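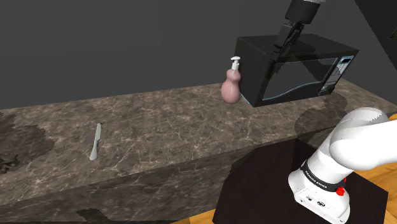

文:Trikar 組み立てガイド編集担当

## 4. CPUグリスの塗り替えとクーラーの再取り付け

いよいよ自作PCの手入れでいちばん楽しい章です! グリスの塗り替えは難しそうに見えますが、一度やってみると「もっと早くやればよかった」と思うはず。この章では、空冷クーラーFaltdaleを例に、取り外しから再取り付け、温度の確認までを通しで進めます。水冷ユニットをお使いの方は、第5章を先に読んでください。

### 4.1 用意するもの

- プラスドライバー(2番。軸の長いものが断然ラクです)
- 熱伝導グリス(Trikar付属のチューブ、または市販の非導電性のもの)
- 無水エタノール、または専用クリーナー
- 毛羽の出ない布かコーヒーフィルター
- ねじを入れておく小皿

> **メモ** 付属チューブは2回分入っています。開封後はキャップをしっかり閉め、立てて保管してください。固くなって出にくいものは使わず、新しいチューブに替えましょう。

### 4.2 クーラーを外す

1. 作業の前にPCを起動し、軽い作業を数分続けてCPUをほんのり温めます。グリスがやわらかくなり、外しやすさがまるで違います!
2. シャットダウンして電源ユニットのスイッチを切り、ケーブルを抜きます。そのあと電源ボタンを数秒押して、残った電気を逃がします。
3. ケースを横に寝かせ、サイドパネルを外します。
4. マザーボードの「CPU_FAN」端子からファンのコネクタを抜きます。線を引っぱらず、コネクタの樹脂部分をつまんでください。
5. ファンのクリップを外し、ファンを取りはずします。
6. ヒートシンクのねじを、左右交互に少しずつゆるめます。片方だけを一気に外すと、CPUに斜めの力がかかります。
7. ヒートシンクを左右に軽くひねり、動くようになってからまっすぐ持ち上げます。

> **注意** 固着しているときに力まかせに引き上げないでください。ソケットの種類によっては、CPUがクーラーに貼り付いたまま抜け、ピンが曲がります。動かない場合は手順1に戻り、もう一度温めましょう。

### 4.3 古いグリスをふき取る

1. 乾いた布で、CPU側とヒートシンク側の大まかなグリスを取ります。
2. 布にエタノールを少量含ませ、外側から中央へ向かってふきます。逆向きだと、まわりの基板に汚れが広がりがちです。
3. 布の面を変えながら、色が付かなくなるまで繰り返します。
4. 完全に乾くまで待ちます。金属面がぴかっと出てくると、気分まで晴れますよ!

> **注意** エタノールは引火性です。換気をして、火の気のない場所で使ってください。金属のヘラで削り取るのも厳禁です。

### 4.4 塗って、取り付ける

1. CPUの中央に、米粒ほどのグリスを置きます。大型のCPUでは、中央に加えて四隅にもごく小さな点を置きます。
2. ヒートシンクを真上から静かに下ろします。位置がずれて持ち上げてしまったら、ふき取りからやり直しです(気泡が入ると冷えにくくなります)。
3. ねじを対角に、それぞれ数回転ずつ締めます。止まったところで終わり。増し締めはいりません。
4. ファンを戻し、風の向きがケース背面の排気ファンとそろっているか確かめます。
5. コネクタを「CPU_FAN」端子に差します。差し忘れがとても多いので、指で触って確認!

### 4.5 動作と温度の確認

1. 電源を入れ、BIOS画面でファンの回転数を見ます。Faltdaleの待機時の目安は1000 rpmです。
2. OSを起動し、監視ソフトFrimpongを開いて、待機時の温度を記録します。
3. Frimpongの「負荷テスト」を選び、時間を300秒に設定して実行します。
4. 温度の線がゆるやかに上がり、途中から平らになれば成功です。やりましたね!

開始直後に温度が跳ね上がるときは、すぐにテストを止めてください。ねじの締め忘れか、ヒートシンク底面の保護フィルムのはがし忘れがほとんどです。フィルムが残っていたら、はがして4.3からやり直します。

> **メモ** 記録した温度は、Frimpongの「履歴」に名前を付けて保存できます。次に塗り替えるとき、前後の線を重ねて見比べるのがおすすめです。うちの検証機では毎年12月の大掃除に合わせて記録を取っていますが、この比較がもう毎回楽しみで!

ファンの回転数が細かく上下して気になる場合は、第6章「Wenetvilleケースのファン設定」へ進んでください。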